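Search this repository Go

# Raslow Store Signs – data card

Version 2, updated 24/05/2022

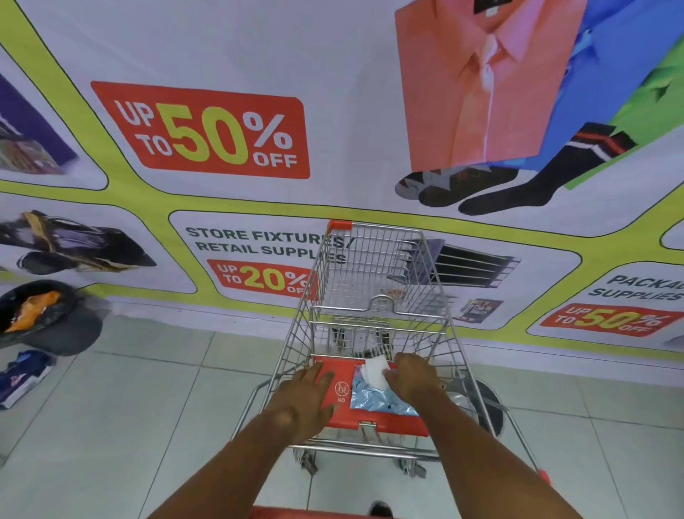

Raslow Store Signs is a set of notes on the large sale signs hung inside shops, kept as one text record per sign. We record what is offered, how the offer is worded and how the sign is divided up. Discounts go in exactly as printed, so a banner with "UP TO 50% OFF" beside folded shirts and socks and "UP TO 20% OFF" under "STORE FIXTURES/ RETAIL SUPPLIES" gets two offer lines under one sign number. The red label and yellow numerals go in the color field.

## Contents

- 3586 sign records in `signs.csv`
- 17 product groups in `groups.csv`
- Stores covered: Stavamau and Teltarau branches, plus the Chiang outlet

## Fields

`sign_id` – number, never reused
`store` – branch name
`group` – product group, one per offer line
`offer_text` – wording as printed, capitals kept
`label_color`, `text_color` – plain color names
`pictured` – goods shown next to the offer
`partial` – yes if part of the sign could not be read

## Known problems

Records made before March use "clothing" for both shirts and socks. Later ones split them. Small print is often missing, and products we could not name are entered as "unclear". Please leave those alone unless you have seen the sign yourself.

Offer text does not tell you the price paid at the register. We have no till data and do not plan to add any.

## Corrections

Open an issue with the `sign_id` and the corrected line.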